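Blog > Days Out > Trarcombe Open Day

I finally made it to the Brorano open day in Trarcombe, and I'm still buzzing! Randa Kanaan ran the bin picking demo, and I stayed for 11 rounds of it -- my feet were not happy. She let people in the front row ask anything, so of course I did.

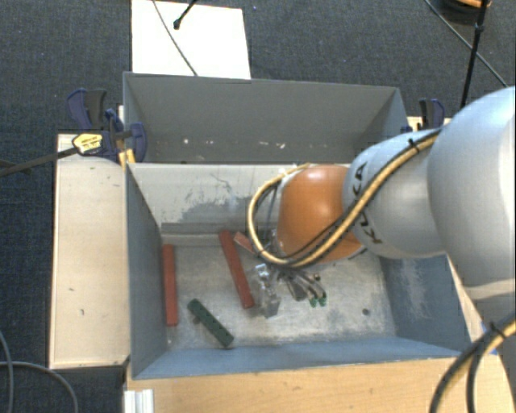

The KUKA arm down in the bin, with red and green bars to sort out.

I loved how much talk there was about cables. Kha Phan told me they had logged 337 tries in May, and that hose routing came up in meetings more than the software did (he looked tired saying it). I've got a page of notes on grippers now -- I'll type them up once I can read my own writing.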